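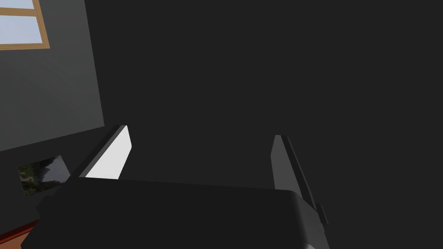

Home | News | Sport | What's On | Letters

Pluvholm library to stay open later from August

Pluvholm library will stay open until 8pm on two evenings a week from August, after a trial over the spring drew more visitors than expected.

The building on Brundus Road currently shuts at 5pm, too early for many people who work in town. During the trial the late sessions had 949 visits in all, and around 70 people joined the library for the first time. 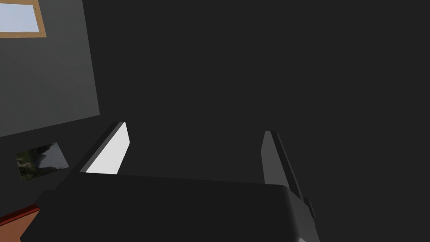 Most of those who came in the evening wanted to borrow books or use the study desks upstairs. The children's room will close at 6pm as it does now – the rest of the ground floor will stay open.

Returns can still be left in the box by the side door when the library is shut. The Nirkow branch keeps its present hours, and the mobile library stop at Toledo Close is not affected.

New opening times will go up at the front desk in July.

More local news
Brundus Road bus stop moved for drain repairs
Nirkow allotments waiting list reopens
Swimming pool prices held until spring

Contact the newsdesk | Copyright Pluvholm News | Back to top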